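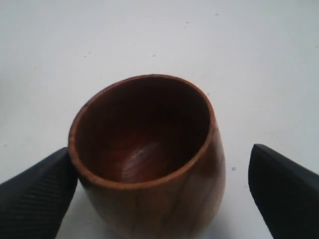 Small wooden cup from the lending collection, with its reddish-brown interior and paler rim.

Bramcombe Craft Lending Collection: Frequently Asked Questions

The Bramcombe Craft Lending Collection holds 220 pieces of domestic woodware, which are lent to schools, libraries, care homes and local groups for handling and study. The answers below deal with the questions most often put to the Collections Office. Borrowers should also read the Loan Agreement supplied with each booking.

ABOUT THE CUPS

How many cups are in the collection?
There are 76 cups and small drinking vessels. The remainder are bowls, plates, scoops, spoons and lidded boxes. A full list is held at the Collections Office and can be sent by post or email on request.

What woods are they made from?
The wood is named on the catalogue card where the maker recorded it. Many of the older pieces came to us without papers, and in those cases the card says only "wood, unidentified". We do not take samples from finished pieces in order to identify them.

Why is the inside of a cup sometimes a different colour from the outside?
There are several possible causes. A single block may contain both heartwood and sapwood, which differ naturally in colour. Oil also darkens some timbers more than others, and a cup that has been used for tea will take up colour over the years. The catalogue card describes the colour of each piece when it was received — please let us know if you notice a marked change.

Are the grain lines cracks?
Usually they are not. Grain lines follow the figure of the wood and cannot be felt with a fingertip. A crack will generally catch the nail and may run through to the other face. If you are in doubt, set the piece aside and telephone the Collections Office before it is handled again.

May we drink from them?
Only the cups in the Ketex set may be used for drinking. There are 13 of these, each with a green label on its box. They are finished with a food-safe oil and are intended for tasting sessions and demonstrations of tea service. All other cups are for handling only, whatever their finish.

BORROWING

Who may borrow?
Any school, registered charity, library, residential home or constituted group within the county may apply. Private individuals may handle pieces by appointment in the Study Room but may not take them away.

How long does a loan last?
The standard loan is four weeks. One extension of two weeks may be granted if no other borrower is waiting. No loans are sent out in December, when the collection is checked and reboxed.

Is there a charge?
There is no charge for the loan itself. Borrowers outside the town pay for carriage in both directions. Groups able to collect in person may do so between 10 am and 3.30 pm, by prior arrangement with Sulastri Nasution, Loans Officer.

Can we ask for a particular piece?
Yes. Please quote the catalogue number on the application form. Where no number is given, the office will select a mixed box suited to the age and size of the group.

HANDLING AND DISPLAY

How should a cup be held?
Use clean, dry hands and support the base. Thin-walled cups should not be squeezed at the rim or lifted by one edge. Rings and bracelets should be removed first. Gloves are not required and we would ask you not to wear them, as they reduce grip.

What should the pieces stand on?
A plain, level surface is suitable. Table coverings that slip or ruck are best avoided. Felt mats are included in every box and should be returned with it.

Can the pieces be put in a window?
No. Direct sunlight will alter the colour of the wood, often unevenly. Pieces should also be kept away from radiators, heaters and open fires.

May we take photographs?
Photographs may be taken for teaching and for a borrower's own newsletter or website. Permission for commercial publication must be sought in writing from Thomas Martinelli at the Collections Office.

CLEANING AND CARE

Should we wash the cups after use?
Cups in the Ketex set should be rinsed by hand in lukewarm water with a little mild soap, dried with a soft cloth and left open side up until fully dry. They must not be soaked or placed in a dishwasher. Other pieces should be wiped with a dry cloth only.

May we oil a piece that looks dull?
No. Oiling is carried out by our conservator, Csaba Bognár, who keeps a record of the treatment given to each item. Kitchen oils turn sticky and can be very difficult to remove.

What happens if something is damaged?
Please keep all fragments, however small, and complete the slip inside the box lid. Do not attempt a repair with glue. Damage arising from ordinary careful use is not charged to the borrower.

CONTACT

Applications and general enquiries should be addressed to the Collections Office, 151 Stelen Road, Bramcombe. Study Room appointments are arranged through Brunello Cocco at the same address.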